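Mudon overnight, creek crossing question
Trip Planning > Backpacking

switchback_lil
Tuesday, October 17, 2023
Going up Mudon from the Wasero side this weekend, 2 nights. Anybody been past the second creek lately? Map has the pass at 3658 m and I'd like to know if theres ice on the north side before I drive all that way. Four of us, one pretty new to this.

gravelhound
Was up there last week. Creek is fine, shin deep if you cross up by the big log. Don't use the lower ford, slick as anything. Snow in the shade above the lake but the trail was bare when I went thru. Microspikes in the pack, done.

E_Goh
Disagree on the lower ford. Crossed it both ways, no trouble. The log spot means bushwhacking through willows and you come out soaked anyway.
Endang Goh

gravelhound
With poles maybe. She said one of them is new. I wouldn't send a new person over the lower one.

E_Goh
Fair. Poles then. And go early.

tarp_only
Gallagher trailhead instead?? Longer but no crossing at all. Did it in March on snowshoes, can't be that bad in October.

switchback_lil
Looked at Gallagher, adds too many miles for Friday after work. Also do I need a paper permit or is the self issue box still a thing

gravelhound
Box is still there. Bring a pen, the one on the string was dead.

tarp_only
Speaking of paper, dug out my old Wasero quad last night, has the old sheep trail on it. Will scan if anyone wants.

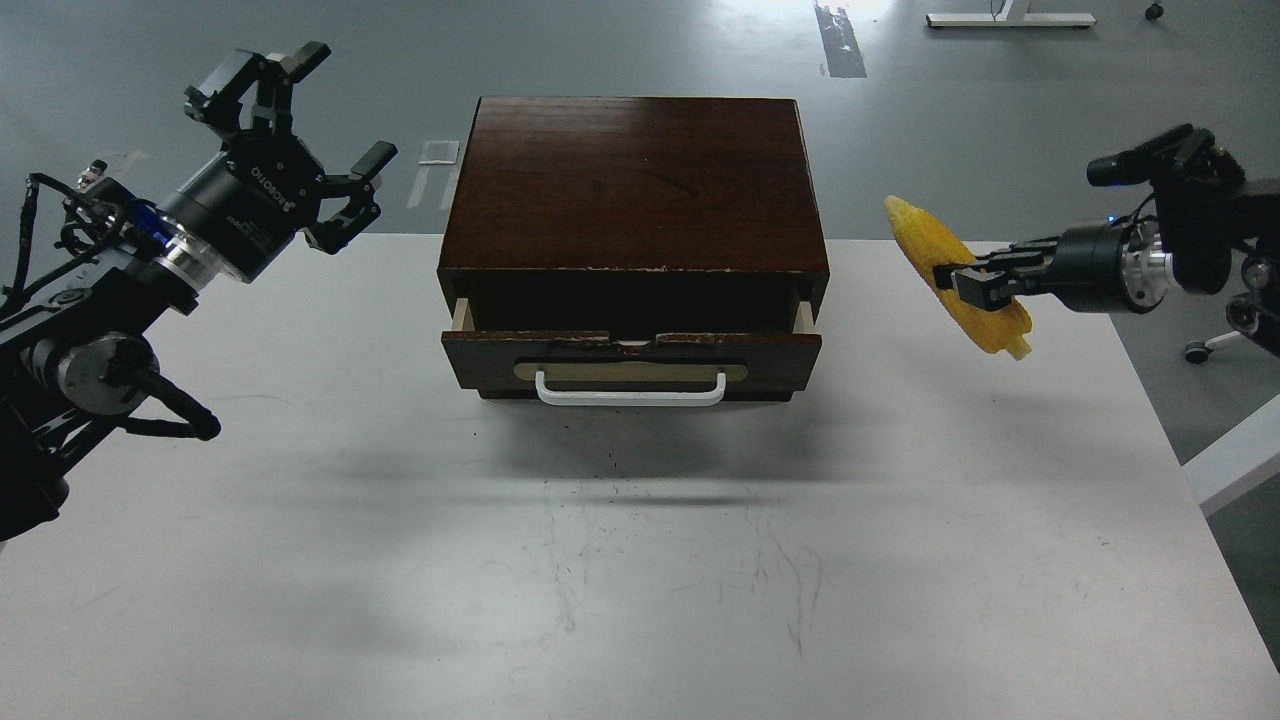 the map drawer, seen better days

E_Goh
Yes please on the scan. That sheep trail is gone past the saddle tho, don't plan on it.

tarp_only
Its not gone, its faint. Followed it two summers ago.

E_Goh
You followed elk.

switchback_lil
lol ok staying on the main trail. Last thing, where to camp night one? Was thinking the lake.

gravelhound
Lake gets cold, all the air drains down into it. Bench just before the lake, left side, flat, some trees. Water's a short walk.

tarp_only
Lake. The sunrise is worth a cold night. Fundwood quilt and a hat and I slept great.

gravelhound
New person. Bench.

switchback_lil
Bench it is. Poles, spikes, pen. Will post conditions when were back, prob Monday.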